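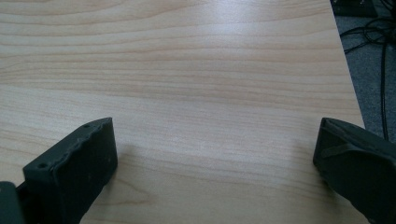 Nermin Oral reckons you could swap the fingers on any cheap gripper and get the same numbers, and that I've been giving the Gruno kit way too much credit. Fair challenge! We've gone back and forth on it in the comments under my last post, so let me do this as a proper review, kit and method together, and you can all pile on.

So, the Gruno hand-held gripper. You hold it, you squeeze, you pick things up off a table like you would with a pair of salad tongs, and the camera on it records what the jaws see. Later you train a policy on those recordings and run it on an arm with the same fingers bolted on. I've had mine since October and I've used it on and off the whole time, mostly on a tabletop next to my desk, with cups, blocks, a sponge, whatever was in reach.

The fingers first, as that's what started the argument. They're blocky things, dark gray and matte, with small holes in them, and they open nice and wide. I like that more than I expected to! With the jaws spread you get a big stretch of table between them in the camera view, so the object is in the picture for most of the approach. My old Weltero pair had long curved tips that hid half of everything. You'd line up on a cup and lose the rim right when it mattered, and so would the policy.

Now the test, for anyone who skipped the last post. I recorded 200 demos of one job (pick up the block, put it in the bowl), then trained the same small network twice. One run got all 200. The other got only 54, picked so that the starting positions were spread out over the table as evenly as I could manage. Same training settings, same arm, same block. I'd read a few people claiming that spread beats volume for simple pick-and-place and I wanted to see it on my own desk.

The big set won, but barely. I gave each policy 10 tries and the full one made 9, the small one made 8. That's a tiny test and I know it, please don't write in. Still, for roughly a quarter of the recording time, I'd take the small set every day of the week and spend the rest of the afternoon on a second task. Where the small one missed, it missed near the far corner of the table, and I'm pretty sure I was lazy about starting positions over there.

What bugs me about the kit: the trigger is stiff. After a long session my index finger was done, and you can see it in the data too, the closing motion gets jerky toward the end of the day. I threw out a bunch of late recordings for that and did them over in the morning. The Rieger has a much softer squeeze, I tried one at a friend's place and was jealous for a week. The manual is also pretty thin on how to line up the time stamps between the camera and the jaw width. I got there by clapping the jaws shut at the start of each recording and looking for the moment they touch. Works fine, but come on, put it in the manual.

The other thing is glare. A pale shiny table and a window don't mix, and I had a stretch of demos where the light bounced right up into the lens. I shut the blinds for the main test and left them open for a little side run afterward. The policy got noticeably more hesitant with the blinds open, lots of hovering over the block. If you're going to use it in a sunny room, record in a sunny room, at different hours if you can.

Would I buy it again? Yeah, I would. It's sturdy, it's light enough, and I got a working policy out of a weekend. If your hands get sore easily, try the Rieger first. I haven't used the Mumero so I can't tell you, a couple of you asked.

And Nermin, I do owe you the finger swap. I've got the Weltero tips in a drawer and I'll redo the small set with them, same starting spots and blinds shut. Send me your bowl measurements and I'll use the same size as yours.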